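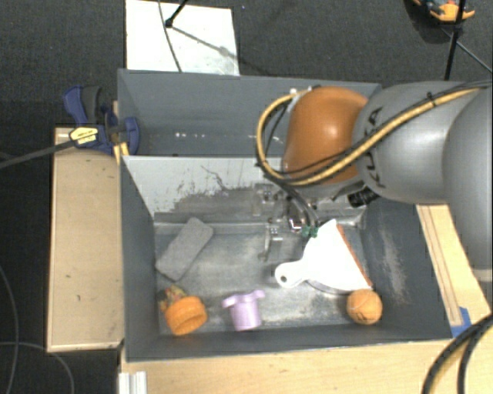

4. Before you let it pick on its own

I know, you want to press go. Me too, every single time! But please work through this section first, with the arm in manual and the speed turned right down. These are our house rules at Gralthorpe, and they sit on top of the maker's safety manual, so read that as well.

4.1 Bins and clamps

1. Push both bins up against each other and clamp them where they meet. I use a bar clamp and do it up properly tight.
2. Give each bin a good shove. If it shifts at all, start again. A bin that has crept a few millimetres will have the fingers hitting the wall (ask me how I know).
3. Run the Clarell bin check. You want 7 clean touches in a row. Six and a wobble is a fail.

CAUTION: Stop the arm and lock it off before you reach into a bin, even if it's only to turn a ball over.

4.2 Hose and cables

4. Jog the wrist slowly to both ends of its travel and watch the loop of hose the whole way. It needs enough slack to follow the joint, but not so much that it drags across the bins.
5. Look over the cable ties. Snug is fine, pinching isn't.
6. Keep floor cables out of the spot where you stand with the pendant.

4.3 What goes in

7. Mix your shapes. A dustpan, a ball and a flat block will teach you far more than a bin full of blocks!
8. Leave the second bin empty to start with.
9. Do 104 picks at low speed with somebody at the stop button. Then, and only then, start the 300 run.

Note: Rosemarie Gerlach signs off anything over 1000 picks. Send her the Pruris log and not a summary, she does read it.

If the arm stops mid-pick, don't just clear the fault and carry on. Write down what it was holding and where, then go to section 5.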